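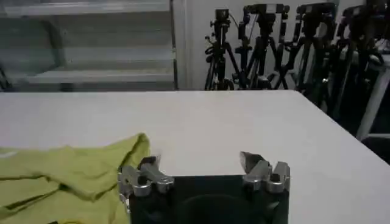
Batch effect or real? Bulk RNA-seq, 838 genes down in one group

pnindle
Posted September 8, 2019

We have 3 knockdown and 3 control libraries, mouse liver, poly-A selected, paired end. Aligned with STAR, counted with featureCounts, tested in DESeq2. At padj < 0.05 I get 838 genes down and hardly any up. My PI is thrilled. I'm not. The knockdowns were all extracted in May and the controls came out of the freezer later, done by a different person with a different kit lot. PC1 splits the groups perfectly, but of course it would either way. Can I put batch in the design and move on?

orero_k
No. Batch and condition are the same column in your case. DESeq2 will tell you the model matrix is not full rank and stop. There is nothing to estimate.

Ollier
What orero_k said. Before anyone gets thrilled, what does the gene body coverage look like? One-sided lists like that make me think of RNA quality first. Do you have RIN values?

pnindle
RINs are 7 and up for the controls. For the knockdowns I only have a note that says "fine".

Ollier
"Fine" is not a number.

dulce_m
I'd go a little easier on this. If the target is a transcriptional activator, mostly-down is what you'd expect. Have you checked whether the known targets are in the list? We had a lopsided result in our group and it held up by qPCR.
-- Dulce Meléndez

Ollier
Known targets being in a list that long doesn't convince me of much. Pull 2000 genes at random from anything expressed in liver and you'll find some targets there too. Did your qPCR use fresh RNA or the same tubes?

dulce_m
Same tubes for the first round, new animals for the second. The second round is the one I trust, I'll give you that.

Priedītis
Could SVA or RUVSeq help here? People use them when batch isn't recorded.

orero_k
It is recorded, and it's identical to the condition. RUV with control genes might take out some of it, but it will happily take the biology along, and you can't tell which from these data. I wouldn't believe the output in either direction.

pnindle
OK, ran the coverage. Knockdowns have a clear 3' bias, controls are flat. Long genes are also overrepresented in the down list. I guess that answers part of it.

Ollier
It answers enough for me. Re-extract all of them together if you have tissue left -- 4 per group if you can get it.

dulce_m
Agree on re-extracting. I still wouldn't throw the list away, just don't put it in a figure yet.

pnindle
There is tissue for two of the knockdowns. Asking about the third.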